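How I Get Stains Out of Printed Terry Towels (and Fold Them So They Stay Folded)

Posted Monday, May 29, 2023

I have a weakness for loud towels. Stripes, letters, cartoon animals, anything a hotel would never buy. The trouble is that they show everything, especially on the pale stripes, and if you go at them with bleach you end up with a sad gray rag. So I've worked out a routine over the years and I do it pretty much the same way every time.

What you need

A soft toothbrush (an old one is great)
Plain liquid dish soap
Oxygen bleach powder, the kind marked safe for colors
White vinegar
A basin or a clean sink
A flat spot big enough to spread the towel out

I use the Clallarex powder my corner store carries, but any color-safe one should do the job. Read the label first, please! They don't all use the same amount.

Step 1: Spread it out and go hunting

Lay the whole towel flat in good daylight and look at the lightest color first. Then flip it over. Brown spots are usually coffee, tea or chocolate in my house, and I treat them all the same to begin with.

Step 2: Soap the spots

Put one drop of dish soap on each mark and work it in with the toothbrush. Go with the loops and keep it gentle, or you'll pull threads (I wrecked a perfectly good beach towel that way and I'm still mad about it). Leave it for 15 minutes, then rinse from the back with cool water.

Step 3: Soak

Mix the powder into warm water in your basin, push the towel all the way under and leave it for an hour or so. If it's brand new and brightly colored, test a corner before you do this. Dyes can run, and pink into cream is a heartbreaker.

Step 4: Wash

Regular warm cycle, half your usual detergent, and a half cup of vinegar in the softener compartment. Skip the fabric softener, it coats the loops and then the towel just pushes water around on your skin. Dry it on medium and check the spots before it goes in the dryer. Heat sets whatever is left, so repeat Step 2 if you have to.

Step 5: Flatten before you fold

Shake it hard, twice, and lay it down. Pull the hems straight first and smooth toward the middle, paying attention to the short end with the woven band, where things like to bunch up.
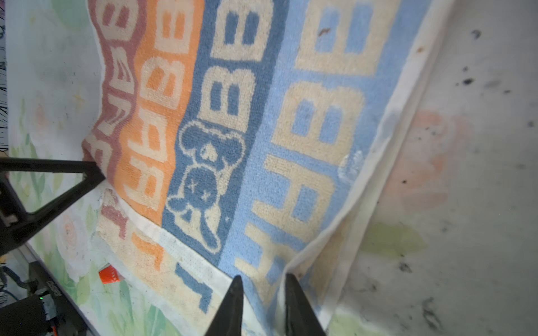

Striped letter towel with a small brown stain on the light blue.

Step 6: Fold

Fold in thirds the long way, then in half, then in half again. I put the folded edge facing out on the shelf, so I can grab one without dragging down the pile. For small shelves, roll it after the first fold instead.

A few extra notes

Old stains can take two or three soaks. A very faint shadow doesn't bother me on an everyday towel, and the really hopeless ones go in the car for wet dogs and muddy shoes. I'm doing the bath mats in June, so check back for those!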